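Let the machines in the cupboard be looked after by someone

By Subbarao Nair
April

I have been running the computers for a small lettings and repairs office in Hiltgate for longer than I like to admit, and every spring somebody asks me why we still have our own server. Why don't you just put it all online? Everyone else has. My brother-in-law asks me at lunch. The man who services our boiler asked me last month, and he'd only come about the boiler.

I don't think it's a silly question. I just think people ask it as if there's one answer, and they ask it of small offices as if we were all the same office. So I want to make a case for keeping some of your stuff close by, and I'll try to be fair about the bits that are a pain.

Start with money, because everybody does. When we looked at moving our files and the bookings system to a hosted service, the first quote was 300 pounds a month. Fine. Then came the backup, which was extra, and then the bit that lets the repairs team log in from their phones, also extra, and by the time we'd finished adding things it was 600. Our old box had been paid for years ago. It costs us electricity and my time, and a new disk every so often, and I'm there anyway.
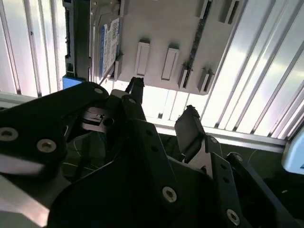 And my time is where the other side usually gets me. "You're not counting your own hours," they say, and they're right, I wasn't for ages. So last year I wrote them down. It came to 37 hours over the twelve months, and a fair chunk of that was me rearranging cables which didn't need rearranging. I enjoy it! I put the radio on. If you don't enjoy it then please do not do it, because you will put off the boring jobs and one day the boring jobs will come and find you.

What bothers me more than money is forgetting how things work. We used to have three people in the office who could find the right plug and restart something safely. Now there's me and half of Işık (she knows where the power is, and she won't touch anything else). If I'd moved everything out, there'd be none. You ring a number, you wait, you get told it's being looked into. I've sat through that with our phone system and I came out of it knowing nothing I didn't know before.

There is a pleasure in hardware that I think we've stopped giving people the chance to have. I don't mean you have to be an engineer. I mean opening a lid once in your life and seeing that the thing which holds all your letters and invoices is made of parts, and that parts can be swapped.
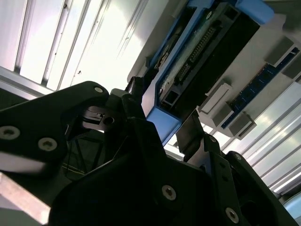
The underside of a server chassis, seen at close quarters.

Our last work experience lad had never seen inside a computer of any kind. Sixteen, bright as anything, could edit a video on his phone faster than I can find my glasses. I gave him an old machine and a screwdriver and he was lost to us for the whole afternoon. He asked me what every piece did and I knew perhaps two thirds of it, so we looked up the rest. I can't see how he'd have got that from a login page.

Now, the fair bit. Holten, the building firm across the yard, kept everything on one machine under a desk and had a leak from the flat above. They lost 3,000 photos of finished jobs, because the backup was a second disk sitting on top of the first. I helped them dry things out and we got very little back. That would not have happened with a hosted service, and I'd be daft to pretend otherwise. If you keep your own kit you need a copy somewhere else, in another building, and you need to try opening it now and then. I do ours after lunch with a cup of tea and it takes no time.

There's also security, and I've got less sure of myself on that as I've got older. A big company has people watching all night. I have an alarm on my phone and I sleep quite heavily. So our email went out to a provider years ago and I've never once missed it. The bookings stayed. That split suits us, and I suspect it would suit plenty of others if the salespeople ever offered it, but the quotes always seem to come as the whole lot or nothing.

I suppose what I'm really grumbling about is being hurried. Every letter I get says our equipment is at the end of its life, and it's usually from someone who'd like to sell me the next thing. The old box hums away regardless.

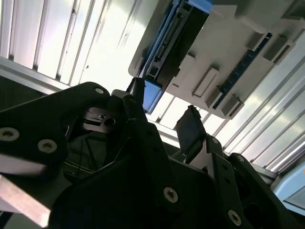

What I'd ask before you move anything

Who in your office can say where your files are? Ask them to show you. If they can't, sort that out first, wherever you end up keeping things.

How do you get your stuff back if you change your mind? We asked four companies. One answered properly, one sent a brochure, and I'm still waiting on the other two.

And what does it cost in the third year? The first year is always lovely.

If you've done the move and you're happy, write and tell me, I'd like to hear it. I may well do it myself when I retire, though Işık says she'll have learned the rest by then.

14 comments | 37 shares

Contact | Copyright Subbarao Nair | Back to top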